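Dritlow Laundry — README

Can a two-armed robot do the laundry yet? Parts of it, yes, and some parts better than we had hoped when we started in May. Dritlow Laundry is a set of 1,232 recorded attempts at the stretch of work between a full basket and a closed washer door. We're releasing all of it, including the attempts that went badly, and we'd love to see what other people can do with it.

Maintainers: Lieven Prins (recording, hardware), Arturo Lo Presti (labels, baselines)
Current version: 2

What's in it

Every episode has one front-loading washer and one item or small pile to deal with. Items run from towels and socks to stuffed toys, which turned out to be our favorite test objects. A plush toy squashes, springs back and has legs that catch on everything. 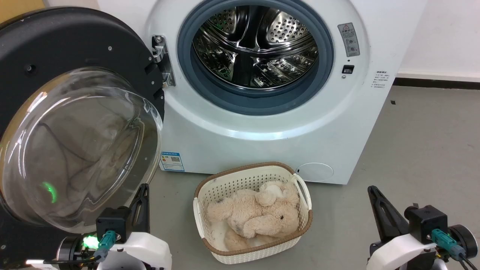 Each episode carries one of four task labels: open_door, load_item, unload_item, close_door. Long episodes can have several, with start and stop times for each. A short text note goes with every episode, typed by whoever was at the controls, and some of those notes are pretty blunt. We left them as written.

Views

There is a head view and two wrist views. The head view is good for planning and for knowing where the basket is. The wrist views matter most near the gasket, where a few millimeters decide whether a finger goes into the drum or pushes on rubber. Please don't drop them to save disk space before you've tried training with them!

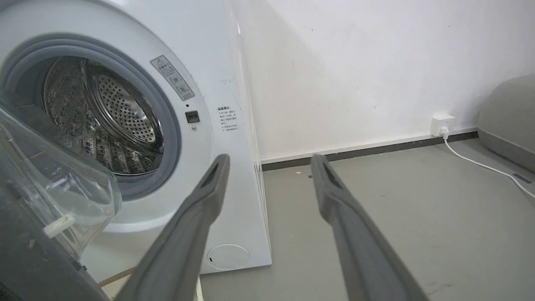
Wrist view, door open, gripper fingers low in front of the machine.

How well does it work?

Loading a single soft item is close to being a solved chore in our room. Piles are harder — the arm grabs the top piece and drags a sleeve of the next one along, and then half a shirt hangs over the rim. Our baseline, Omer, was trained on this set alone and tested over 62 fresh trials per task. Per-task scores are in results/omer.csv.

The door is still the weak spot. Clear plastic and glass give depth estimates almost nothing to hold on to, and reflections move whenever the arm does.

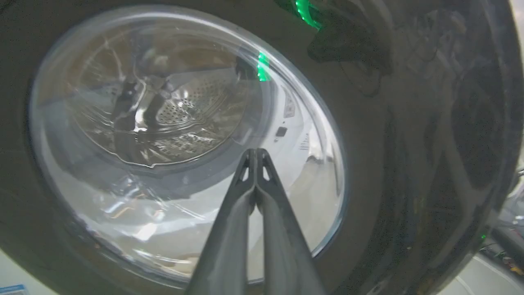
Omer sometimes reaches for a highlight as if it were an edge. Arturo has a branch that trains with random glare added, and early runs look promising enough that we're going to keep at it.

Known problems

- Only one washer model. Don't expect a policy to carry over to a top loader.
- Wrist timestamps drift a little in the longest episodes. Use sync_fix.py before training.
- close_door has fewer episodes than the other labels.
- No detergent, no dials, no wet laundry. Wet laundry is next, and we can't wait.

Getting started

Run fetch.py with the --small flag first. It pulls a handful of episodes per label so you can check your loader before downloading the rest.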